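## 6. Rules for handling glass and other slick parts

Applies to hand-held grippers and to the arm-mounted ones, same rules. Read section 2 first if you havent done pad checks before.

**Before you pick anything up**

1. Wipe both finger pads. Dry cloth, no solvent.
2. Look at the tips. If one pad sits higher than the other, stop and re-seat it.
3. Check the fingers close evenly, empty, twice.
4. Clear the table of anything you're not using. Tools, tape, cups, all of it.
5. Eye protection on. Everyone at the table, watchers too.

> **Caution:** chipped glass goes in the sharps bin. Do not grip it to "see if it still works".

Pads go either side of the part, fingers roughly level, then close slow. Facets are the worst for this — a pad on an edge will feel solid and then slide. If it looks tilted, open up and start over.
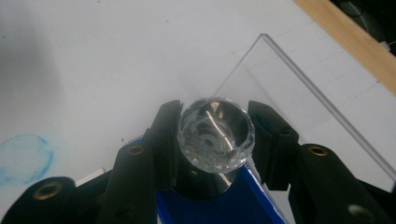 *Drundholm bench team — Brolamitz set-up guide, rev. 2025-12-18*

**Grip and lift**

6. Faceted part on a post: come in with one pad on each side. Don't push down on the part.
7. Close until both pads touch. Pause. Then add grip in small steps.
8. Lift straight up. No twisting while it's still on the post.
9. Hold for 2 seconds before moving sideways. Any slip, put it back down.
10. Keep away from clear acrylic walls. Easy to misjudge the edge, specially under overhead light.
11. Set down, open the fingers fully, then back off. Never drag the pads off the part.

**Notes**

- Clear parts and clear panels both confuse the Dritari depth check. Don't trust the readout alone, use your eyes.
- Glare changes with the lamp angle. Move the lamp, not the part.
- Pads get changed after 30 sessions or at the first shiny spot, whichever is sooner.
- Old pads in the scrap tray. Not back in the drawer please.

**Caution — powered use**

Hands out of the reach zone before you enable the arm. One person holds the stop button and does nothing else. If the stop gets pressed, for any reason, the run is over: power down, check the part, log it, start again from step 1.

**Logging**

Drops, chips and slips go on form 1061, same day. Write down the part, the pad set and the step number you were on. Near misses count as well. Blank forms are in the Anozie folder with the pad charts, and filled ones go in teh tray underneath.

Next: section 7, thin and bendy parts.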